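23/06/2026

Strategy workshop, day two, Lurkmont office. Writing this up while the coffee is still working. We had another go at the Drarau plan, the one Finance and Operations have both been steering since April (in slightly different directions, as we found out this morning!). Wekesa put both versions on the wall and we marked every spot where they disagree. Four big ones. The worst is who gets to say yes when a customer wants a price cut, and I really thought we'd settled that last time.

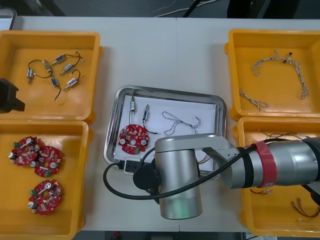
Imani wants one owner per goal, and she wants that person to be able to move money without asking three managers first. I like it, but I'm nervous about Chege, where the budget is tiny and people already feel left out of the big calls. So we agreed to try it at Jinano first and look again after 7 weeks.

The staff survey came up after lunch. We got 586 replies, and the comment we kept reading back was "I know the targets, I don't know why we picked them." Ouch. Wekesa is rewriting the opening page in plain words and I'm cutting the slides down to 4.

Still open: the price cut question, and who tells the Chege team. Probably me. Need to call them before Imani's draft goes out.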